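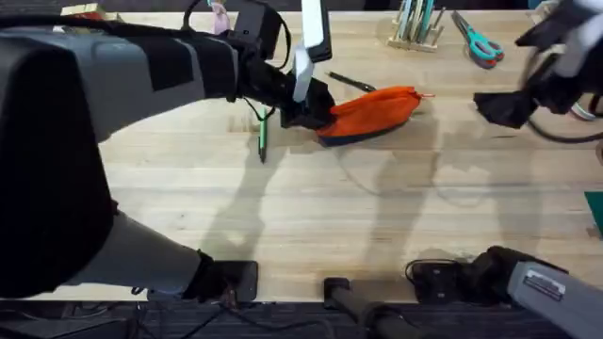
Left arm on the orange pouch, right arm waiting its turn.

2024-09-30

So the two-arm bench is back together, and I promised a few of you I'd write up what I do to keep it going. I call the whole setup Arno (long story, involves a label maker) and it lives on the butcher-block table in my workshop here in Nakville.

The big job this month was the mounts. Both arms sit on black blocks at the front edge of the table, and the left one had started to creep. You don't notice it by looking. You notice it when the gripper that landed nicely on the end of a pouch in March is suddenly landing a finger's width off, and you spend an entire evening blaming the software. I sure did! Then I grabbed the base and gave it a wiggle, and there was my bug.

I took the left arm off, cleaned the underside of the mount, put it back and snugged the bolts a little at a time, going back and forth between them. After that I let it run 15 slow moves with nothing in the gripper and checked the bolts again. One of them took another quarter turn, so I'm glad I looked.

Next came the cables. Mine loop up over the wrist, and the loop has to be big enough that it never goes tight when the wrist rolls all the way over. I roll each wrist by hand with the power off and watch the loop the whole way around. The cables on the floor are another matter – they're a tangle, they've been a tangle since I moved in, and I'm leaving them for winter.

Last thing is the grip. I use the orange pouch for this since it's soft and shows me right away if I'm squeezing too hard. I started the force setting at 800 (whatever units Dimer thinks those are, the manual never says) and worked down until the pouch stopped bunching up. Then pens, which are so much worse. Pens roll.

The counter on the controller read 2,452 cycles when I shut it off last night. I'm going to check the mounts again in another 70 or so hours of running and write the number on a piece of tape this time. If the right one has started creeping too, I'll be ordering new bolts for both.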